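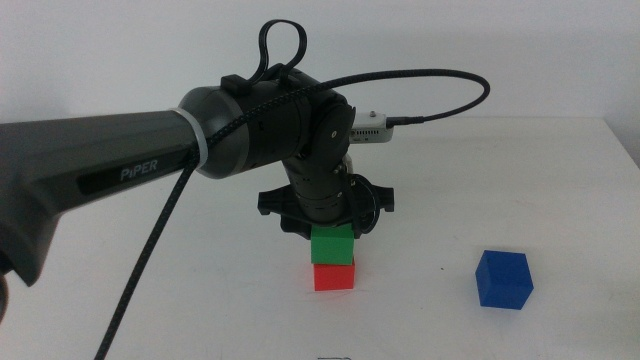 Switching label printers (and why I waited so long)

March 2026

So I finally did it. The old inkjet is out of the back room and there's a proper thermal label printer on the shelf, and I've been so pleased with myself all week that I figured I'd write it up for the handful of you who also sell things by mail and also spend your evenings with a roll of tape on your wrist.

Some background for anyone new. I sell sewing patterns and notions out of a small unit in Prarness, mostly zippers, bias tape, buttons and a lot of paper. I started out printing shipping labels on plain paper, cutting them apart with scissors and taping them down on all four sides. I did this for years! The tape alone must have cost me a fortune, and every time it rained on delivery day I'd worry about the ink.

Last September was what pushed me over. I ran a sale on winter coat patterns and had 141 orders to get out, and the inkjet decided that cyan was empty. I don't print labels in cyan. I print them in black. It wouldn't budge until I fed it a new cartridge, so off I drove, and the store was closed by the time I got there. I wrote the rest of the addresses by hand with a marker and my wrist hurt for days.

What I bought

I went with the Rotau desktop model. It only does black, it takes rolls or fanfold labels, and there's no ink or toner in it anywhere, just heat-sensitive paper. I paid 123 dollars for it. There was a cheaper one for 115 but it only connected by Bluetooth, and my laptop and Bluetooth have never gotten along, so the extra eight bucks for a USB cable felt like money well spent.

A few things I wish I'd known going in. The labels come in different core sizes, and the first rolls I ordered were made for a big warehouse printer and wouldn't fit on the spindle. (They're still under the desk if anyone local wants them.) Fanfold is much easier if you have room behind the printer for the stack to sit. I like it so much that I haven't gone back to the rolls that came in the box.

Also, keep your spare labels away from the window. Mine were on the sill for a couple of weeks and the top few went gray, which makes sense when you think about how the paper works, but I hadn't thought about how the paper works.

Getting it to talk to everything else

This was the part I'd been dreading. My invoices all go through Funder, and Funder really wants to print on a full letter-size sheet. The first label I sent came out as a tiny little invoice in one corner with a sea of white around it, like something for a dollhouse. I changed the paper size in the print window, tried again, and got the same thing, only sideways.

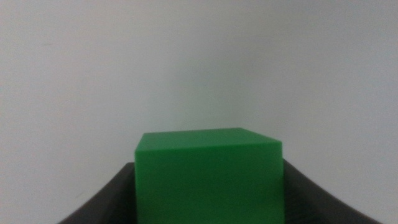

The fix was to set the paper size in two places, once in the printer's own settings on the computer and again inside Funder under the shipping template. If you only change one, the other quietly wins. It took me most of an afternoon and a pot of coffee to work that out, so if you landed here from a search at the end of a long day, go check the shipping template first.

After that I made myself a second template for packing slips, the same size as the shipping label, and now I print the pair together and stick the slip on the inside flap. Customers seem to like it. One wrote to say she's been peeling hers off and putting it on the pattern envelope so she remembers when she bought it, and I love that.

What I'd still change

It's loud. I don't know why I expected it to be silent – there's a motor in there – but it makes a grinding noise at the start of each batch that made me jump the first few times. The lid is also a bit flimsy and I've learned to close it with both hands.

And I still need the inkjet's replacement, because I can't print full-size pattern instructions on a four-inch label. I've been looking at a plain black-and-white laser from Liao Office Supply over on the main road. They have a refurbished one with a decent paper tray and they'll take my old machine for parts, so I may go and poke at it this weekend. If anybody has run heavy cream paper through a small laser without jamming it, please leave me a comment! I have half a box of the stuff left and I'd hate to switch to plain white before it's used up.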